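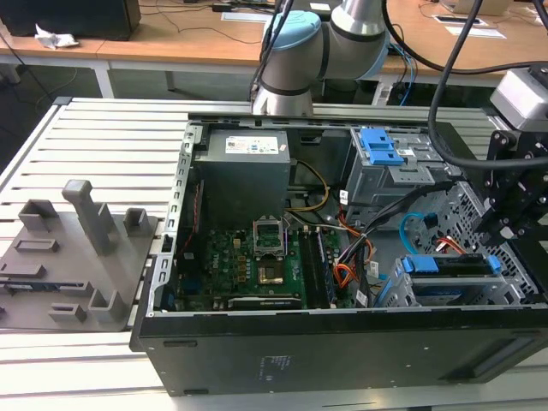

4.2 What makes small holders move their coins?

Why do people who hold only a little bitcoin leave it untouched for months and then move it all at once? In our data the strongest trigger was the network fee: when fees dropped sharply after a long expensive spell, small holders acted within days, whatever the price was doing.

We were delighted to find such a clear pattern, as earlier work on small wallets tends to treat them as noise. The Stornine sample contains 2425 wallets, each holding less than a set amount at the start of the study and each with at least one payment in the year before. Of these, 1212 stayed completely still during the expensive spell. It is this still group that interests us most, and the rest of the section deals mainly with them.

The fee story first. A person with a small balance faces a fee that has nothing to do with how much they are sending. It depends on how much room the payment takes up in a block, and on how many other people want that room at the same moment. A wallet built up from lots of little payments (weekly savings plans are the classic case) takes up far more room than a wallet filled in one go, so its owner pays more to move the same sum. We expected this to matter, but the size of the effect surprised all of us! Wallets made up of 13 or more separate pieces waited longest of all, and when they did move, they very often gathered everything into a single piece.

Figure 4 plots the share of still wallets that woke up on each day after the June fall in fees. The curve climbs steeply, levels off, then climbs again more gently. The second climb comes almost wholly from the 321 wallets in the Flosten group, whose owners had signed up for fee alerts by email. We had guessed that alerts would make people quicker. They were slower, and we think the reason is a rather lovely one: having been told that fees were falling, they waited to see whether they would fall further.

Figure 4. Share of still wallets making a first payment, by day after the fall in fees. Solid line: all still wallets. Dashed line: Flosten group only.

Price played a smaller part than the newspapers would have us believe. We ran the Ibrahim test, which compares each wallet with its own past behaviour, once with daily prices and once with weekly ones. Neither run gave price a clear role for the still group. For the wallets that had been active throughout, price did count, and sharp rises were followed by more payments to exchanges. The two kinds of holder seem to be reading quite different signals, and lumping them together hides both.

There is a weak spot in all this. A wallet is not a person, and one owner may well keep several. We used the Feltik grouping rules to join wallets that had been spent together, but a careful owner can easily slip past them. We therefore repeated the main count with looser and stricter versions of the rules. The order of the results stayed the same each time, though the gap between the Flosten group and the others narrowed under the strictest version. Section 4.3 takes up that gap using the alert times themselves.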